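Props and sound notebook, Ramthorpe studio theatre
May, second week of build, 9.40 a.m. start
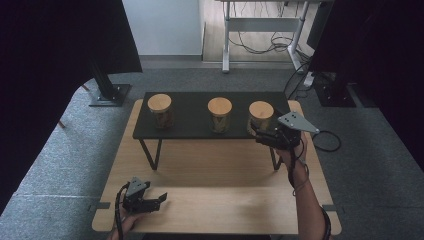 Dimmer rack first. Channels 7 and 8 were tripping together again on the cue into the kitchen scene, same as at the end of last week. Swapped the two loads over to the spare pair on the upstage bar and ran the cue six times with no trip. That doesn't prove much on a cool rack, so it wants doing again after a full run with the house warm. Old pair taped over and marked DO NOT PATCH.

The show is a one-woman piece, 90 minutes straight through, and she doesn't leave the stage. Everything she needs has to be within reach from the start or come to her by the hatch. Current count on the props list is 34, down from 41 after the read-through cuts. The cut items are in the grey crate under the stairs. Please don't raid it yet, two of them may come back.

Radio in act one. The practical speaker inside the case (the Pandey unit, the small one) buzzes when the dimmers are below half. Tried three things:

Moved the speaker cable off the dimmer run and along the back of the flat. Buzz dropped but still there from row B.
Changed the cable for the screened one from the store. Small improvement, if any.
Put the transformer box in at the stage end. Buzz gone from the front row, just audible if you put your ear to the case.

Leaving it with all three in. The box is held up with gaffer for now and needs a proper bracket before the get-in. Level set at minus 12 on the desk, saved in the show file as cue 19. If anybody loads the older file the radio will come in far too loud, so use the newest one only.

Hatch. The runner on the left side sticks for the last inch. Planed a shaving off, waxed it, better. It sticks again when the flat is braced hard, so the flat is being pulled out of square by the brace. Moved the brace weight in by a hand's width and it runs freely. New position marked on the floor in yellow. The old mark was white and has been scrubbed off, mostly.

Paint. Second coat of Laltex on the back wall and the door flat. It goes on well with the wide roller but shows lap lines under the side light if you stop for more than a few minutes, so do a whole flat in one go. The door flat needs a third coat on the left edge where the filler shows. Colour is slightly greener under the lamps than in the tin, which the designer has seen and is happy with.

Floor. Gernus quoted 644 for the vinyl, cut and delivered. That is over what we had pencilled in. The whole build budget is 3575 and we had planned to spend less on the floor and more on hiring the lamp for the window. Options are to paint the existing boards or to lay vinyl on the centre section only. Did a test patch of floor paint by the dock door to see how it takes scuffing from her boots. She wears them all the way through and they have metal on the heels. Walk over it as much as you like.

Window lamp. Tried it from the gallery rail and from a stand. The rail is cleaner but throws the glazing bars too low on the wall, down behind the dresser. On the stand at full height the bars land where the model shows them. The trouble is that the stand blocks the fire route by the width of one leg. Could go on a boom arm from the wall plate if the plate is rated for it. No label on the plate that I could find. Ask the building office and don't hang anything there until they answer.

Quick change with the coat. Timed at 22 seconds with poppers, 31 with the real buttons. She has 25 before the light comes back. Poppers it is, with the buttons sewn on top. Wardrobe has the coat until the tech.

Things still open:

Bracket for transformer box
Third coat, door flat, left edge
Answer on the wall plate
Decision on the floor once the patch has had a few days of boots
Repeat the test on the spare dimmer pair, hot
New batteries for the cue light handset, the old set died at half past two

Left the workshop at 6.15 p.m. Key is in the usual place. Heater off at the wall, and the big roller is wrapped in film in the sink, good until tomorrow morning.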